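3.2 The cabinets, the binders and the carpet

I'll admit I fell for the storage cabinets first. My coauthors wanted to start with the desks (everybody starts with the desks), but I had spent most of May reading about how small offices put paper away, and I kept coming back to the plain low cabinet with two doors and a lock. The Brimel office has them side by side, pale wood, tops pushed together so they double as one long surface. We logged 1,566 put-away events across our sites, and a good share of them ended at furniture like this!

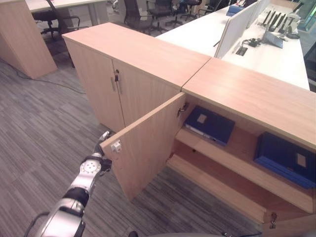

What we wanted to know was how people decide where a binder goes once the door is open. At Vundora the rule was spines out, standing up, sorted by year. At Brimel binders mostly got laid flat, and when I asked why, I got three different answers in one afternoon. Flat is quick. You don't have to make room, you just set the thing down and shut the door. The trouble comes later, when somebody wants the one at the bottom of the pile (we timed a few of these searches, see Section 4, and the slowest took 90 seconds).

Locks matter more than I expected, too. In the interviews, 19 people told us they leave a cabinet unlocked all day so they don't have to hunt for the key, and then forget it at night.

The floor deserves a word, and I'm going to give it several. Storage studies tend to stop at the bottom shelf, but an open door swings out over a patch of carpet that somebody needs to stand on, and whatever is lying there becomes part of the put-away job.

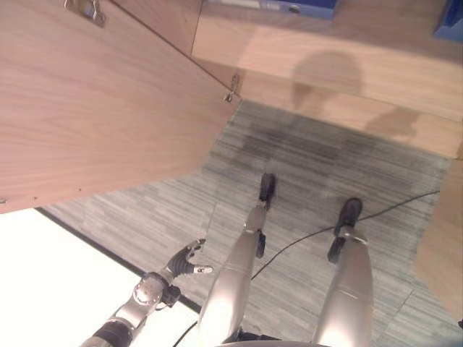 Figure 4. Gray striped carpet tiles beside the wood paneling, with a thin black cable lying across the floor.

We coded floor items as "parked" or "passing through," following the Haltolik scheme, and cables gave us fits. Is a cable parked? We argued about it for a week and finally gave cables their own code, which pushed agreement between the two coders up enough that we stopped arguing.

Fabric was the other odd one. Acuña, our smallest site, had about 30 cloth items in its inventory, counting dust covers, jackets and cleaning cloths, and hardly any had a home.
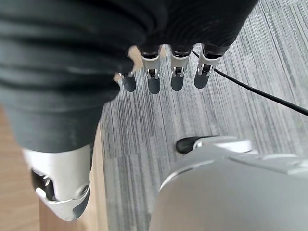 Paper has a label and a shelf. Cloth gets draped on whatever is closest, and people we interviewed often didn't think of it as something to put away at all. I went back and forth on whether to drop it from the analysis. We kept it in, with its own row in Table 2, and the totals in the next section are given both with and without it.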